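Friday, evening

Spent the day on the two hand-held grippers, the Dallow and the Dirent. The Dallow has been on the bench since August and I know its habits. The Dirent came up from Luston on Monday's van with a calibration sheet for a different unit, so the first hour went on redoing the jaw zero.

Both tools ran the same list: cable tie bag, sponge, folded cloth, cap. Same operator (me), same camera settings, exposure locked at 7 ms. Target was 200 grasps per tool. Reached it on the Dirent just before four. The Dallow fell short, as its trigger return spring has gone soft again and I had to stop and re-seat it.

Rigid and semi-rigid items show no difference worth writing down. Fabric does. The Dallow closes faster at the end of its travel and tends to push a fold out ahead of the jaws. The Dirent closes evenly and keeps the fold, provided the approach is square. Come in at an angle and one finger lands early, drags the cloth sideways, and the width reading settles at a value that means nothing.

Caps remain the awkward case. The brim is easy on either tool and I have stopped logging it. The crown gives way under the fingers, so the grasp has to start lower than it looks from the camera view. Going down 7 mm past first contact worked better than stopping at contact. Tried deeper on a few and the camera lost the jaw tips altogether -- no good if the Akande tracker is to use them later.

The Akande controller itself behaved. One dropout, traced to the connector at the wrist end, which wants a proper strain relief and has had tape on it for weeks. Log rate is still 200 Hz. Width and video drift apart over a long run, so I now restart the recording every 700 seconds and clap the jaws twice at the start of each file. Crude, but the offset can be read off by eye.

To do: order springs for the Dallow. Ask Luston for the right calibration sheet. Repeat the cap set with the softer pads, crown grasps only, and keep the lamp where it is this time. 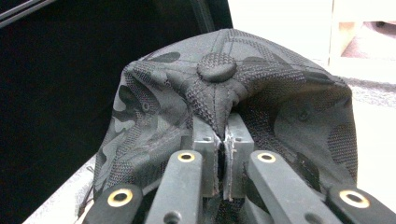
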